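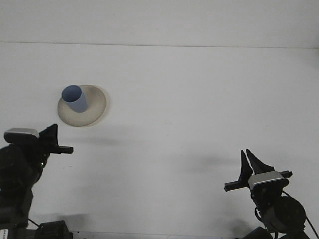

I've been selling table pads out of my garage for four years now, and the Gravine is the one I keep putting back on my own table after I've tried everything else. It's a felt-backed pad that goes under your tablecloth (or under nothing at all, if you like it bare) and it soaks up knocks, bumps and the noise of people putting things down. I care about that last bit more than most, I suppose. A beige speckled plate with a light blue cup standing on it looks lovely on a pale white table, and that's pretty much how I like to lay things out myself, but set that same plate down in a hurry on a hard top and the whole house hears it! With a pad underneath you get a soft little thud and then everyone goes on talking.

Gravine Table Pad, Standard Weight

Price: $265 for the large size, cut to your table
Delivery: 17 working days from the day you send your measurements
Colors: cream on top, gray felt underneath
Care: wipe with a damp cloth, dry flat

What it is

Two layers, bonded together. The top is a wipeable vinyl with a very fine grain, and the bottom is a thick pressed felt that grips the table without sticking to it. It folds along hinged seams so you can put it behind a door or under a bed when you want your table back. I keep mine behind the couch, and the only time anyone notices it is when the cat gets back there.

I used to stock the Femgate pad as well, and people still write to ask me about it. It was a perfectly decent pad and a good bit cheaper, but the seams on the older ones opened up after a couple of winters and I got tired of sending out replacements. If you have a Femgate and it's doing fine, keep it! You don't need me. If the seams have started to lift, don't try gluing them. I did, and I ended up with a pad that wouldn't fold and a tablecloth with a hard yellow spot in the middle of it.

Who should buy one

Anybody with a table they'd be sad to ruin. Mine is an old oak drop-leaf that I stripped and waxed over one very long November, and wax marks if you so much as look at it. Before I had the pad I was that person following guests around with coasters. Nobody enjoys that person. Now I put the pad down, throw a cloth over it and sit like everybody else.

It's also good for craft tables, sewing tables and kids' homework, though please don't cut on it with a craft knife. The vinyl will take a ballpoint pen if you catch the mark quickly (dish soap, warm water, soft cloth) but a blade goes straight through, and I can't do anything for you then except sell you another one.

Heat

I get more emails about heat than everything else put together. The Standard is fine with warm dinner plates and mugs. It is not fine with a casserole dish right out of the oven, or a skillet, or an iron. Use a trivet. If you know your family and you know there won't be a trivet, look at the Plosov instead, which has an extra layer in the middle and costs more. The Plosov is stiffer and a lot heavier, so I wouldn't pick it for a table you clear every day, but for a big dining table that stays dressed it's a very nice thing to own.
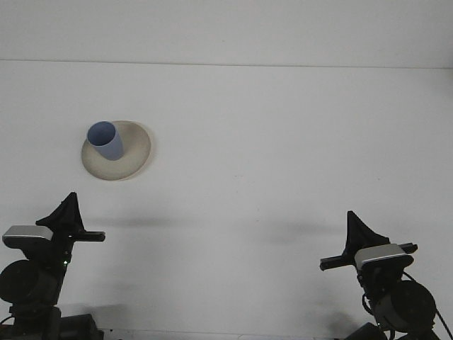

A beige plate on a plain white tabletop.

How to measure

Please, please measure the table and don't guess. Run your tape along the longest side and then across the widest part, and write both down in inches. If your corners are rounded, lay a sheet of newspaper over one corner, press down along the edge with your thumb, and cut along the crease. Mail me the paper. I know it sounds old-fashioned, but I've tried working from phone photos and the corners come out wrong every time.

For a round table, measure across the middle in two directions. Old round tables have often gone a bit oval, mine included. If your two numbers don't match, send me both and I'll cut to the smaller one so nothing hangs over.

Leaves are extra. Each leaf pad is made separately and butts up against the main pad with a little fabric tab, so tell me which way the leaf goes in. I've made one back to front before and I'd rather not do it again.

When it arrives

It comes folded in a flat box. Open it indoors and let it lie flat overnight before you judge it, please! There will be creases at the hinges and the felt smells a bit like a new car for a day or so. Vacuum the underside once with the brush attachment to pick up any loose fluff, then put it on the table felt side down. I mention that because somebody did it the other way up and wrote me a very cross letter about how the tablecloth wouldn't slide off for washing.

Don't store it rolled. Don't store it in the attic either if your summers are anything like mine.

Cloths

I don't make tablecloths, but I get asked. The ones I use are the plain Balaskas cottons, and they sit well on the pad without creeping around. Thin cloths will show the hinges a little in low evening light. A heavier one hides them completely. If you like runners on a bare top, the cream vinyl does look nice by itself, though it's a utility kind of nice and my mother has opinions about it.

Returns

A pad cut to your size can't go back on the shelf, so I only take returns if I made a mistake or something is wrong with it. Let me know within 21 days and send a picture of the problem next to a ruler. If it's my error I'll recut it and pay the shipping both ways. If you measured wrong, write anyway. I can often trim a pad down for just the cost of postage. I can't make one bigger, sadly.

Prices on this page were last changed 3 May 2018. Sample squares of the Standard and the Plosov are free, one set per household, and they make pretty good coasters when you're done with them.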